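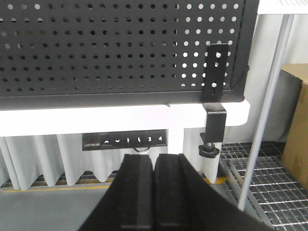
Pimham Community Library - Adult Learning and Study Support Team

Evening study sessions return to Ternadgate with longer hours

30 August 2025

The evening study sessions at Ternadgate branch are coming back, and we could not be more pleased! After a busy spring and a quiet summer, the upstairs reading room will open late again from the start of term, with closing time pushed back to 9pm on four evenings a week.

Last year 133 people signed up for the sessions, which is our best year so far by a long way. Some came for a single evening before an exam, others turned up every week from the clocks going back until the daffodils were out. We had people doing access courses, two sisters revising for the same accountancy paper, a retired bus driver learning Portuguese and a good number of parents who just wanted an hour and a half with a book and a door that shuts.

There are 30 places each evening, up from 19 last year. The extra room comes from moving the local history shelves down to the ground floor, where they are next to the map drawers at last. Anyone who has ever carried a parish map up those stairs will know how welcome that is.

Desk screens have been a popular request too. In the spring survey, 63 people answered the question about what would help them concentrate, and a bit of separation between neighbours came out well ahead of everything else (better biscuits came second, and we have taken note). Clamp-on panels do the job nicely - they fix to the edge of the desk with a knob you tighten from underneath, so there is no drilling, and a perforated one still lets some light through.

Gøran Solheim, who leads the study support team, has spent much of August working out the new timetable and is delighted with how it has come together.

"People kept telling us that eight o'clock was too early to finish," he said. "If you work until half past five, get the children fed and catch the bus, you've hardly sat down before somebody is switching the lights off. An extra hour makes a huge difference. I had one learner last year who used to finish her essays in the bus shelter, and I'd really like her to be able to finish them indoors."

Help with maths and essay writing will run alongside the quiet sessions, in the small room by the lift. You don't need to be on a course to ask for help, and no question is too basic. Last year's topics ran from percentages to how to set out a covering letter, and there was one very lively evening on commas that overran by 40 minutes.

The Isaksson language table is back as well, for anyone who wants to practise speaking with other learners. It meets downstairs so that the chatter doesn't carry. Spanish and Polish are already well supported, and there is enough interest in Norwegian to get a small group going if a few more people come forward. Gøran has promised to bring waffles to the first one, so do put your name down!

Asow branch will join in later in the year, with a trial of one late evening a week beginning in November. It is a smaller building and there will be only 11 places to start with, but readers on that side of town have been asking for this for ages and it is lovely to be able to say yes. If the trial goes well, a second evening could be added in the new year.

Sessions are free at both branches. You will need a library card, which you can get on the night if you bring something with your address on it. Places can be booked at the front desk or by phone up to a fortnight ahead, and any that are left at 6pm go to whoever walks in. Under-16s are welcome with an adult until 7.30pm.

Hot drinks are fine upstairs as long as they have a lid. Food stays in the lobby, where the vending machine has been mended and now takes cards.

We are also looking for a few more people to help with the maths sessions, particularly at GCSE level. It takes one evening a fortnight and full training is given - ask for Gøran at the Ternadgate desk, or leave your details with any member of staff.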